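Ticket : tri sur table, poste Flernthorpe, règle « zone de dépose dégagée »
Ouvert par : Ese Ibrahim
Suivi : Kyrylo Pylypenko
Statut : en attente

Vendredi, 9 h 40, Ese Ibrahim
La consigne Nallov demande de laisser 25 mm entre deux objets avant toute prise. Sur 100 essais, l'opérateur a validé la case « conforme » à chaque fois. J'ai du mal à y croire. Qui mesure, et avec quoi ?

10 h 15, Kyrylo Pylypenko
Personne ne mesure, on juge à l'œil. La consigne vise les objets rigides. Pour les morceaux d'éponge, elle ne dit rien, et Salazar n'a pas répondu à ma relance de mars.

10 h 30, Ese Ibrahim
Donc la case ne vaut rien. Regarde les deux morceaux jaunes à droite du tapis, ils se chevauchent. Et le plateau posé sur le bac de droite, avec une éponge qui dépasse du bord, on le classe où ? Stock, rebut, déjà trié ? 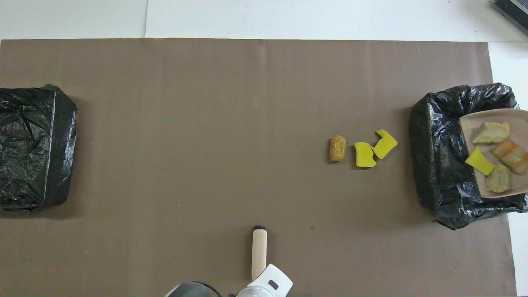
Points à trancher avant reprise

1. Chevauchement. Kyrylo propose d'écarter les pièces à la main. Je suis contre tant que la consigne ne le prévoit pas : on corrigerait la situation qu'on prétend tester.

2. Plateau. Rien dans la procédure n'autorise à poser quoi que ce soit sur un bac. À retirer, ou à décrire noir sur blanc.

3. Case « conforme ». À remplacer par une valeur mesurée. Adi Govindasamy parle d'une tolérance de roughly 25 % : je veux voir d'où sort ce chiffre.

11 h 05, Kyrylo Pylypenko
D'accord pour 2 et 3. Pour le 1, je demande l'avis de Syahrul Oei. Les essais validés restent au dossier, marqués « non vérifiés ».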